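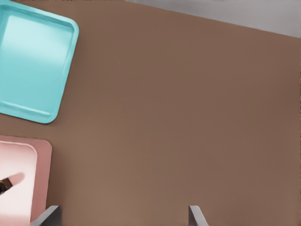
Turquoise tray on a brown tabletop.

I've had the Rollico rolling pin since April, and I've made so many pies with it (30, if my notes are right!). It's heavy, it spins smoothly, and my crusts finally come out even. The thickness rings are fiddly, though, and the smallest one pops off whenever I push hard.

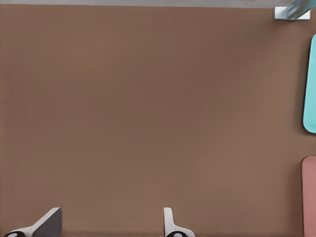
Gisela Ocampo
Baking Reviewer

Cleanup is easy enough, just a damp cloth and a towel. I'd still buy it again, but I'd wait for a sale and skip the storage bag – mine ripped in 9 days.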